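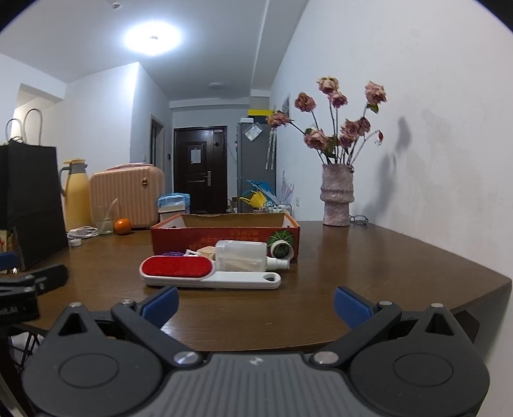 Dolico sent the quote over in October and I have been rude about it at dinner ever since, so I suppose I should write it up properly. The short version: 842 dollars for a pair of hand-held grippers, and I think the price is fair, and I still don't think most people should sign the order.

I should say where I'm coming from. I do budgets for small groups that want to get into robot learning without buying a robot first. The pitch is always the same. You skip the arm, you hold the gripper in your own hand, you go to an ordinary home and pick up ordinary things, and later on somebody's arm learns from it. It's a nice pitch. I've even come around to parts of it. What I haven't come around to is the spreadsheet that comes with it, which has one line for hardware and one line for "misc."

Let me tell you what lives in misc.

Pads, first of all. The finger pads are the part that touches everything, and every supplier I've talked to describes them as long-lasting, and not one would give me a number. Dolico's reply was that it "depends on use." Well, yes. Niltik at least sells theirs in packs, 75 dollars a pack, so you can guess what they think about lasting. I put two packs in every plan now and people cross one out.

Then there's time. A session in a real apartment means clearing a table, putting things on it, moving them, checking that the recording is usable, and doing it over. Đức Hứa ran our first home sessions and kept a log. He had planned for 800 usable clips in the first stretch of work. He got there, but he spent as many hours sorting clips as he did making them, and the sorting wasn't in the budget at all. I asked the supplier whether their software helped with that and got a link to a video with music on it.

And objects! Everybody wants to buy a standard object set. Please don't, at least not yet. The lint brush is my favorite argument here.

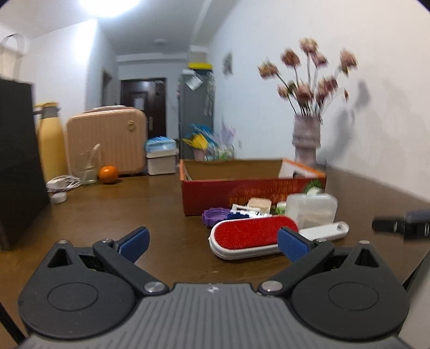 It's cheap, it has a wide soft end and a narrow end, and it gives you a different problem depending on which way it's facing. You probably own one. A glass with a straw in it is another good one, and so is an orange. Tóth wanted to sell us a boxed kit of foam shapes with a certificate, and I still can't work out what the certificate was certifying. Borrow things from the kitchen and spend the money on a second set of cables.

Dorottya Kelemen, who reads my drafts and disagrees with most of them, thinks I'm being unfair to the vendors. Her view is that the hardware price has come down so far that complaining about extras is like complaining about parking. I'd take that more seriously if she hadn't been the one phoning around for a replacement part the night before the Lamville visit. Parking costs money too – it belongs on the sheet.

So what do I tell people? If you already have someone who wants the data and can say what it's for, buy one pair, leave the second pair out, and pay a person for the hours. If the plan says "collect first, find a use later," I'd wait. I have seen 2 of those plans up close and both ended with a very tidy hard drive.

One more thing on the Dolico quote. Shipping was listed as "to be confirmed." It still is, as of 28/05/2026. I've written to them again, and I'll add the figure to this post when they send it.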